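Workshop > Notebooks > Dye room
4 min read
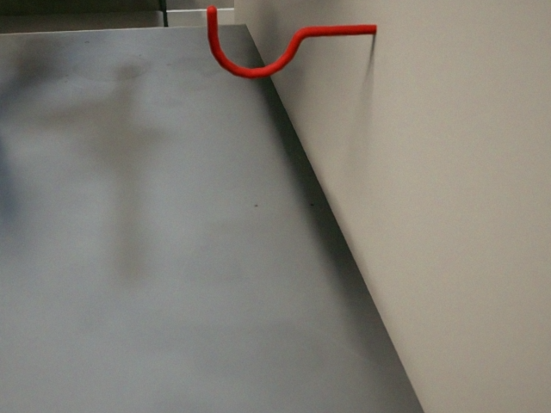
1 March 2021. Third go at the walnut brown for the Drurkberg order, and the first one I would show to another person without standing in front of it. Skeins went in at nine, came out after lunch, and have been glowering at me from the rail ever since. The recipe says "a warm mid-brown, like good toast". What I have is closer to the toast you scrape. I still want a hook by the rinse sink, one plain round rod coming off the wall with a wide U and an upturned end, like the red one, so a skein can hang in the dip and drip without sliding off and going to live behind the pipes. Two of Friday's went that way. One has been recovered.

Figures for today, before I lose the envelope they are written on:

Dry wool in: 590 g
Same wool after scour, dried overnight: not weighed, I forgot
Bath temperature held at: 90 degrees, give or take my patience
Walnut liquor: the August batch, the last of it
Mordant: none, as the husks are meant to manage by themselves

The August batch is stronger than the label claims. I wrote the label, so there is no one to complain to. It has been sitting in the dark for months and has thickened at the bottom, and I think the first two attempts got the thin stuff off the top while this one got the sludge. Next time stir it properly and strain it through the old pillowcase (not the new pillowcase, Colleen).

Colleen Kowalchuk came by at eleven to see whether the brown was brown. Her view is that we are overheating it and ought to try a slow soak with no heat at all. My view is that Drurkberg want their yarn this spring. We have agreed to do one skein her way in the small bucket and to be unbearable about it afterwards, whichever of us is right.

Washfastness. Snipped a length from each of the three attempts, plaited each with undyed white and gave them a warm wash with the ordinary soap. Attempt one bled a bit on to the white. Attempt two bled rather less. Attempt three is still in the jam jar because I went to answer the door and then had a biscuit. Will write it up below if there is anything to write. 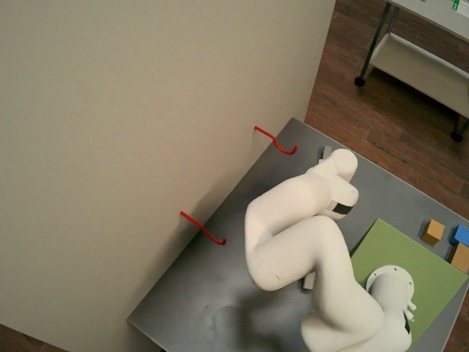
The drying rail is the real trouble, and has been since we moved the Clurkar vat under the window. Heavy skeins bunch up in the middle where the rail sags, they touch, and wherever they touch you get a pale stripe which the customer describes as "interesting". I have turned them every half hour today and still got two stripes. A pair of hooks set apart on an upright panel, both curving outwards as the red ones do, would at least keep one skein's business out of another's. Colleen wants a folding rack instead. We had a folding rack. It folded.

Afterbath notes. Tried a pinch of iron on a ten-inch sample and it went from toast to wet slate in under a minute. Lovely colour, no use to us for this order, but I have tied the sample into the back of the book with its tag. If Nomura ask again for "a grey that isn't grey", this is the one to send. Note for whoever does it: wash the iron spoon and put it back on the iron shelf. The last lot of yellow came out olive, and I know exactly which spoon did it.

Stock, as of this afternoon:

679 g undyed Gomon left on the cone, the soft one
Alum: plenty
Iron: enough for years, or for one careless morning
Madder: ordered, not here
Gloves: left hands only
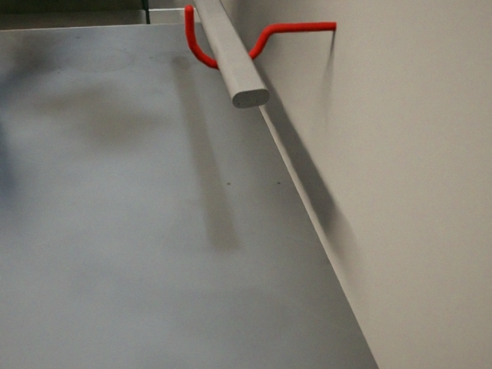
Pale bar with a rounded end, held in a red bent-rod hook.

Later. Attempt three out of the jar. White strand still white, more or less, with a faint tea colour at the knot where it was pulled tight. I am calling that a pass. Dried a bit of the brown over the radiator and it has gone lighter and a good deal friendlier than it looked wet, so the swearing in this morning's margin can be disregarded.

Colleen's cold skein is in the small bucket under a plate with a stone on it. She has written DO NOT STIR on the plate in wax crayon. I have not stirred it. I did lift the plate.

To do: weigh the wool AFTER scouring. Start new husk liquor if there are any husks in the freezer. Ring Drurkberg and ask how they like their toast.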